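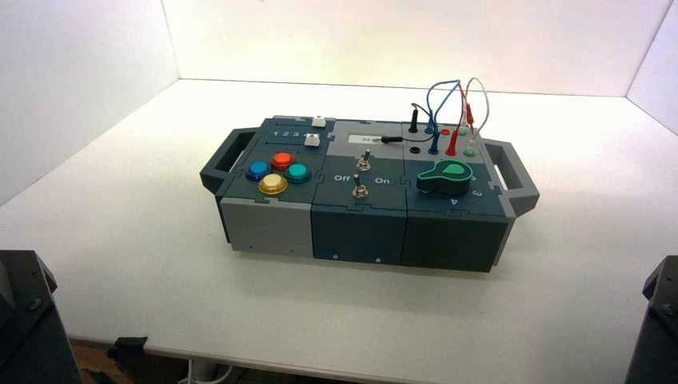
3. Test Setup and Planner

The task box stands in a white booth, between the bases of two arms. It has push buttons, toggle switches, a green rotary knob and sockets with patch leads. We chose to work mainly on the sockets, which are the hardest part for our planner, Plollance.

Plollance reads the task list and gives each arm one short motion at a time. The first version planned the whole path before moving, and the fingers often came too close to the leads. Now the path is checked again every 2 mm during the last part of the approach. If the check fails, the arm goes back to its last safe pose.

In February we ran 900 approaches in the Zasden simulator, and 567 of them ended inside the tolerance. Most of the failures came from leads which the simulator treats as rigid. We have not solved this problem yet.

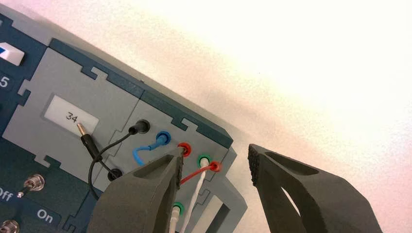 Figure 2. Wrist camera view, gripper fingers near the colored sockets.

The wrist images are saved with the joint positions in one log. The log reader is still slow and should be rewritten before the second arm is added to the tests.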